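El rincón de la lavadora

30/11/2022

¡Hola otra vez! Se acaba noviembre y yo sigo a vueltas con la ropa, que es un tema que no me abandona nunca. El mes pasado os pregunté dónde dobláis la colada y me llegaron más de 100 respuestas (¡gracias, de verdad!). Gana la cama con mucha diferencia, seguida del sofá, y hay una lectora de Wevden que dobla encima de la tabla de planchar porque le queda a la altura justa. Me parece una idea estupenda y ya se la he copiado.

Yo soy del equipo mesa. Mesa ancha, con una tela encima para que nada se enganche, y lo más cerca posible de la lavadora, que si tengo que cruzar el pasillo con el montón en brazos voy perdiendo calcetines por el camino. La tela que mejor me funciona es una lisa y clarita, en verde salvia o parecido, porque los cuadros se distinguen enseguida y las pelusas oscuras también. ¿Que se arruga? Pues se arruga, yo no la plancho jamás. 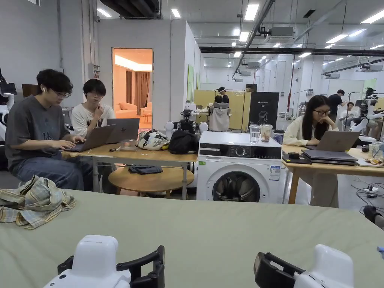 Otra cosa es lo que va cayendo encima de la lavadora. Es una superficie plana y a mano, así que acaba llena de vasos de plástico, el café de media mañana, las monedas de los bolsillos... En casa he puesto una norma: antes de darle al botón, arriba no queda nada. La cumplo los días buenos. El centrifugado ya me tiró un vaso detrás del mueble y sacarlo fue una aventura con una percha y mucha paciencia.

También me preguntáis por los trapos de cocina, los de cuadros de toda la vida. Yo los doblo en tres a lo largo y luego por la mitad, y los guardo de pie en un cajón. Los que están demasiado gastados pasan a ser trapos de limpiar y van aparte, en una bolsa.

Para diciembre estoy preparando algo sobre manteles, que vienen las comidas largas y las manchas de vino. Si tenéis un truco que funcione, contestad a este mismo correo antes del próximo envío. ¡Y contadme también los desastres, que son los que más me gusta leer!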